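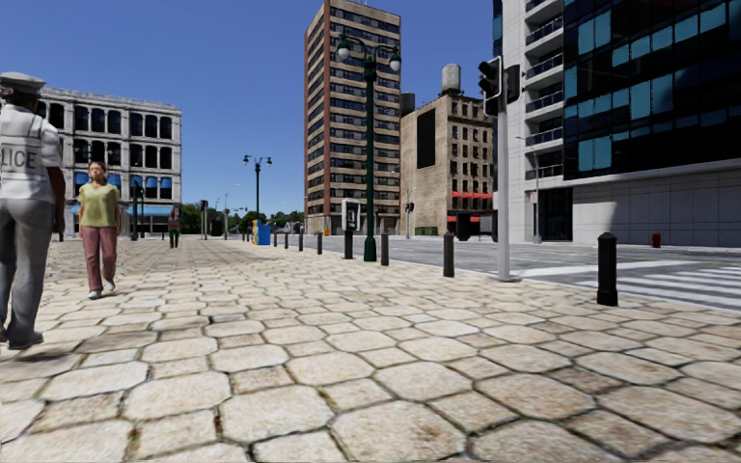

Reading time: 2 minutes
Print this page | E-mail this page

Review: Proken Street Simulator for Sidewalk Robots

Reviewed by Kyriaki Xenos

The Proken simulator allows a delivery robot's navigation software to be set up before the machine is taken outdoors. Our unit assessed it over 16 working sessions.

Setup

The robot model is loaded first, followed by wheel size and camera height. Camera calibration took 19 minutes - longer than the manual suggests. Pedestrians, crossings and street furniture are supplied with the city map. Hard building shadows across pale paving proved useful for adjusting the obstacle threshold, which we lowered twice. 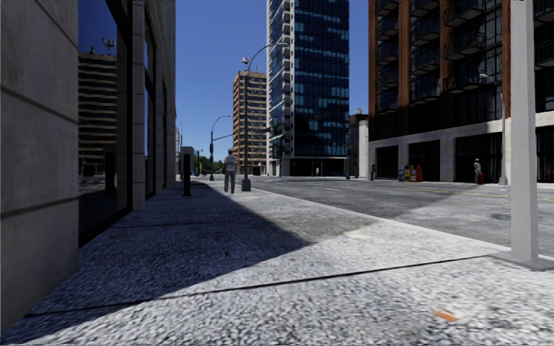 Upkeep

Map updates must be installed by hand, and saved camera settings should be exported beforehand. One update cleared ours. Support replied promptly with a repair file.

Assessment

Recommended for teams with a trained operator. The license, at $1,058, is fair.

Related items
Wista Wheel Hub Kit
Sillico Charging Dock 600
Costa Battery Tester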